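Robotics | Equipment planning | Galleries

Planning a tabletop arm purchase: budget notes and two pictures

Thảo Lâm
September 11, 2023

Print this page | E-mail this page

We are buying one arm for the manipulation bench at Olurside this year, and possibly a second next year. This page collects the planning notes that Ott Lūse and I have been passing back and forth, along with two pictures of the bench work in simulation. It is meant for anyone in the group who has to sign for something or find space for it.

The arm itself is the easy part of the budget. We had quotes from Obradović and from Werkex, and both were clear about the price of the arm and vague about everything else. Obradović quotes the gripper separately. Werkex includes a gripper but charges for the mounting plate and the longer cable set. Once the two quotes were laid out line by line, the gap between them came to 3561 pounds before delivery, with Obradović the cheaper. That gap gets smaller if we take the Werkex service cover, as we would have to buy something similar for the other arm anyway.

Items that were missing from our first budget and are now in it:

Spare gripper fingers, two sets
Printed markers for tracking, and flat plates to fix them to
A table that can be bolted down
Emergency stop on a long lead
A second power circuit for the bench
Nine days of Ott's time for installation and calibration

The table caused the most discussion. Ott wanted to use the one already in the workshop, but its top flexes when you lean on it and the arm would have to be calibrated again each time. A new one has been priced and is in the budget under furniture, so please don't look for it under robotics.

Delivery for either supplier would be in February if the order goes in before the end of this quarter. The room has to be ready by then. The electrician needs a drawing showing where the base will sit and how far the arm can reach, and we can't produce that until the arm has been chosen. I would like to have the choice made at the next equipment meeting.

Before spending the money we are doing as much as we can in Nelo, our simulation set-up. It lets us put mixed objects on a table and see which ones make trouble over reach and clearance. A small board lying flat asks for something quite different from a bowl with a rim, and soft items are different again. The work has already changed the gripper specification once, when we asked both firms for narrower fingers. 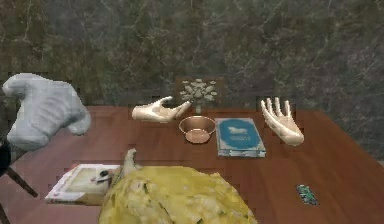 Simulated hands over the table, with a copper bowl, a closed blue book and a green circuit board among the objects.

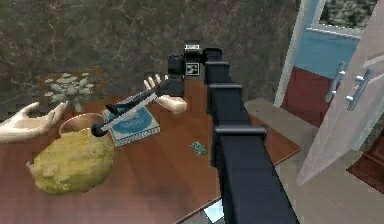
The simulated arm reaching across the table, with a marker fixed to the gripper head.

Simulation has its own costs and they belong in the same plan. We need one more workstation with a decent graphics card, and somebody has to look after the object models. At present that is me, in whatever time is left over. If the second arm goes ahead next year, the modelling work should be a proper line with hours against it.

Running costs are harder to pin down. Obradović recommends a yearly inspection and Werkex says every second year, but the Werkex visit is longer and dearer. I have used the yearly figure for both so that we don't come up short. Gripper fingers are listed as consumables. Insurance goes through the building policy, and Ott is checking whether the arm has to be named on it.

Comments on the budget lines to me, please, and anything about the room or the wiring to Ott.

Print this page | E-mail this page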